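How to Shorten a Bag Strap Without Ruining the Bag
Posted 02/08/2020 in Mending

Every bag I have ever bought was designed for someone taller. The strap arrives at a length suited to a basketballer, the little plastic slider creeps until the whole thing bangs against my knee, and the leftover webbing flaps along behind like a tail. This is how to take a strap up permanently, with a domestic machine and one free evening.

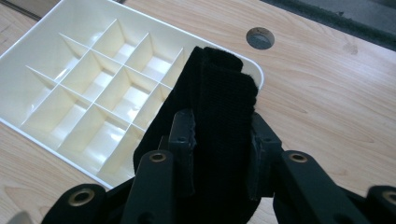
What you'll need

Your bag, obviously. A sewing machine that will take a size 16 or 18 needle (jeans needles are fine). Heavy polyester thread, in a colour near enough to the strap. Chalk or a sliver of dry soap for marking. A seam ripper, sharp scissors, a lighter, and some clips, as pins will bend in webbing and then find your thumb.

You don't need an industrial machine. Mine is an elderly Mirnel that sounds like a cutlery drawer going down the stairs, and it manages four layers of nylon if I'm polite to it. If yours stops at three, there's a section on hand sewing further down.

Skip cotton thread. It looks lovely and it rots.

Step 1: Work out the length you want

Load the bag with what you normally carry. An empty bag sits higher than a full one, and if you measure it empty you'll end up doing all this again in May.

Put it on over the coat you wear with it. Slide the adjuster until the bag is where you like it, then walk around the house for ten minutes. Go up some stairs. Sit down. Reach for something on a high shelf. When you're happy, chalk a line across the webbing on both sides of the slider.

Santosh Thakur, who taught the mending class I took at the Faulkner Street hall, made us wear our bags through the whole tea break before he'd let anyone pick up the scissors. I thought this was theatre. I then cut mine a hand's width too short at home the following week, unsupervised.

Step 2: Decide where to take it up

You've got two choices. You can shorten at the fixed end, where the strap is sewn around a ring or into the side seam, or you can cut a piece out of the middle and overlap the join.

Go for the fixed end if you possibly can. The join ends up where there was already a join, and no one will ever know. An overlap in the middle is stronger than it looks but sits on your shoulder like a folded newspaper.

If the fixed end disappears into a lined seam, have a good look before you unpick anything. Some makers sew the strap first and the lining over it, and you'll be opening up half the bag to reach one row of stitches. My old Stoller satchel was built this way, presumably by someone who disliked me. For those, do the overlap.

Step 3: Unpick the old stitching

Most straps are held by a box with a cross through it. Start with the cross, then go around the box. Cut every third stitch on one side, turn it over, and pull the thread from the other. It should come away in one long, satisfying string. It won't, but it should.

Pick out all the fluff. Old thread ends trapped under the new stitching will jam the feed at the worst moment. Notice how much webbing was folded under originally and write it down, as you'll want to copy it.

Step 4: Cut and seal

Measure from your chalk line, add back the fold you just wrote down, and mark that as the cutting line. Then measure again. Then go and have a cup of tea and measure a third time, in the other direction.

Cut straight across. Nylon and polyester webbing will fray the second it's cut, so run the end quickly past a lighter flame until the fibres just fuse. Open a window. You want a firm edge, not a black bead, and for heaven's sake don't press it flat with your finger. Molten nylon sticks to skin and keeps cooking.

Cotton webbing doesn't melt, it just catches fire. Zigzag the end of that one instead, twice.

Step 5: Fold, clip and check for twists

Thread the end through the ring and fold it to your mark. Clip it. Now put the bag on again.

I know. Put it on anyway. It's very easy to get a half twist in a strap, and it's quite invisible on the bench. Corey Cartwright from the same class sewed his up beautifully, double cross and all, with a full turn in it, and still carries that bag. He claims it's a Möbius strap. A Möbius strap has a half turn, but I've let it go.

Step 6: Sew the box

Set your stitch length to 3.5 or 4. Short stitches perforate webbing, and you'll have made a very neat tear-off coupon.

Start in the middle of one long side, with the needle down. Turn the handwheel yourself for the first few stitches to be sure it's going through. Sew to the corner, pivot, and carry on around the box. When you've come back to where you started, keep going to the nearest corner and sew diagonally across, along the short end, and diagonally back. Go over a few stitches in reverse to lock it.

If the presser foot tips backwards as it climbs on to the fold, tuck a scrap of webbing under the heel to level it. You can buy a gadget for this. The scrap is free.

If the machine won't do it

Use waxed thread, two needles and a saddle stitch. Make the holes first with an awl, spaced evenly, then pass both needles through each hole from opposite sides and pull snug. A box takes me most of a film. Volora waxed thread is what I had in the drawer, but any will do so long as it squeaks when you pull it.

Step 7: Test it

Hang the bag from a sturdy door handle with more in it than you'd ever carry. Tinned tomatoes are good. Leave it overnight with a cushion underneath, and warn the household.

Check the stitches in the morning. A bit of puckering is fine. Gaps where you can see the thread pulling mean the tension was too loose, and you'll be back at Step 3, where at least you know the way.

A few leftovers

Keep the offcut. It makes a hanging loop, a zip pull, or a leveller for the presser foot.

Leather straps are a different job. Don't try this on them, as every hole is there for good.

If the slider still creeps after all this, the slider is worn. Replace it with one the same width as the webbing. They cost next to nothing, and yes, I probably should have mentioned that at the top.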